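Reference > Materials and Finishes > Matte black

Matte black

July – by the Allville Reference Desk
Last updated: July

Matte black is a dark, low-sheen finish found on everything from stove tops and door handles to letterboxes, taps and garden chairs. A glossy surface throws light back in one direction, the way a mirror does, whereas a matte one is very slightly rough and scatters it, so the eye sees a soft, even darkness with few bright spots. Paint makers get this effect by adding fine particles to the mix, and moulders of plastic get it by giving the mould itself a textured face.

The finish has a long and rather homely history. Stove blacking was rubbed onto cast iron by hand, usually with a good deal of elbow grease and a ruined apron, and plenty of older houses around Esidside still have a fireplace that was done this way. Later came blackboard paint, flat enamels and powder coating, which is baked on and tends to be a good deal tougher than anything brushed from a tin.

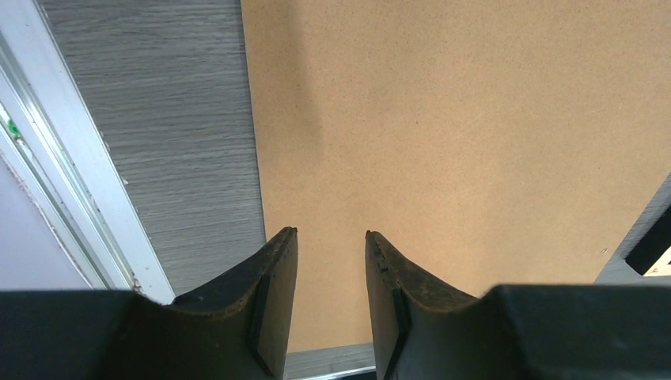

Wear is the part of the subject that people write to us about most, and it does deserve a bit of patience. On a glossy black surface the first thing to appear is usually a fine scratch, while a matte one tends to pick up a rubbed or dusty look wherever it is touched. Rims and raised edges are good places to look for it: the matte black finger at left has faint brownish scuffing along its upper rim. Light marks of that sort will often lift with a damp cloth and a drop of dishwashing liquid. Heavy rubbing is best avoided – it can polish the texture flat and leave a shiny patch that is far more noticeable than the mark was.

Colour is another matter again. Two blacks that look identical in the tin may dry quite differently, one leaning towards brown and the other towards blue or grey, and for that reason painters like to finish a whole job from the same batch. The old Damgaard colour card listed 12 flat blacks, and its Mundarent black, a warm shade much loved for front gates, is still asked for by name.

See also: Enamel; Powder coating; Sheen; Stove blacking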